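Lellutora user forum > Hand-held units > Faults and safety

Thread: Fingers staying shut after trigger release

Rasa Uibo
July 31, 2020

Posting in case anyone else has this. We do clothes sorting and folding with the hand-held grippers, one in each hand, in ordinary bedrooms. On the left unit the fingers stayed shut when the trigger was let go. It did this 3 times in 43 picks. The third time the operator pulled to get the fabric free and caught the side of her thumb in the linkage. It was a pinch and a blood blister, nothing worse, but I have taken the unit out of use.

Firmware is up to date. Battery was at 90 per cent. The finger pads were cleaned that morning.

The job is picking up tops by the cuff from a bed with other clothes on it.

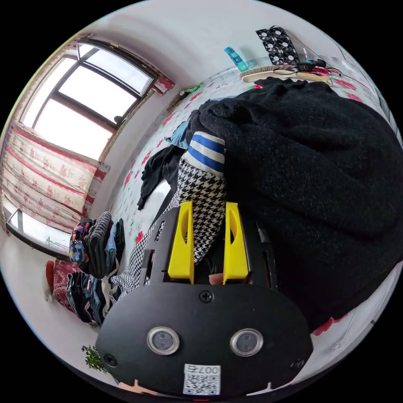

Houndstooth top held near the striped cuff, dark jumper to the right.

Has anyone had the same on cuffs or other thick edges?

Bastien Barbier
Yes, in March. Ours was the return spring. It had come off its post at one end and was only catching now and then. Take the back cover off and look before you do anything else. Four screws on ours, may be different on yours.

Armelle Poulain
I don't think it's the spring. If the spring was off you would get it on every pick, thin or thick. Sounds like thread in the slide. Knitwear sheds a lot and the fluff packs down at the bottom of the slot where a cloth doesn't reach.

Bastien Barbier
Ours did not do it on every pick. I said now and then.

Rasa Uibo
Cover off. The spring is on both posts and looks fine. There was some fluff in the slide, not much. I cleaned it out with a soft brush and ran it 40 times with nothing in the fingers. No sticking. I don't trust that as a test though, as it never stuck empty before either.

Same top, at the headboard end of the bed:

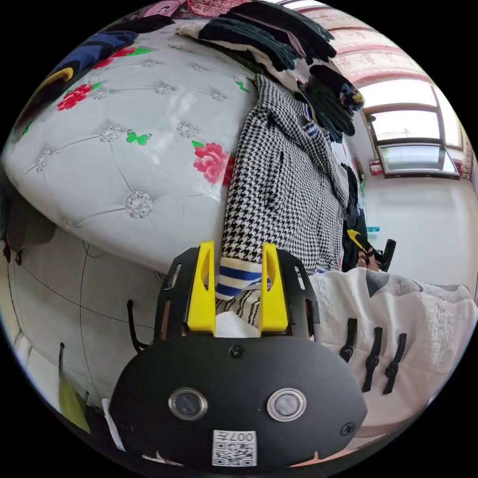 Rosine Gaillard asked whether the operator had been told to stop and put the unit down when it sticks, or whether she was left to sort it out with her other hand full. Two units at once means no free hand, and that is how people end up pulling.

Rasa Uibo
Fair question. She had been told to stop, but it was one line in the instructions and we had not practised it. It will be practised from now on. Second unit goes down on the bed first, then power off, then open the fingers with the release tab.

Armelle Poulain
The release tab is right beside the linkage. I would not put a thumb anywhere near it with the power on.

Rasa Uibo
Power off comes before the tab, see above.

Rosine Vasseur
We fitted the Joly guard over the linkage on all of ours. It makes the unit a bit wider and you lose some reach between cushions, but there have been no pinches with it on. Doesn't cure the sticking.

Bastien Barbier
Swap the spring anyway. It can look fine and still be weak. Compare it with the one in your good unit.

Rasa Uibo
Compared them side by side. The left one is slightly longer at rest, so it has stretched. I have ordered springs and guards for both units. The left one stays in the box until they are fitted and it has been run on thick cuffs with someone standing by. I'll post the result in this thread.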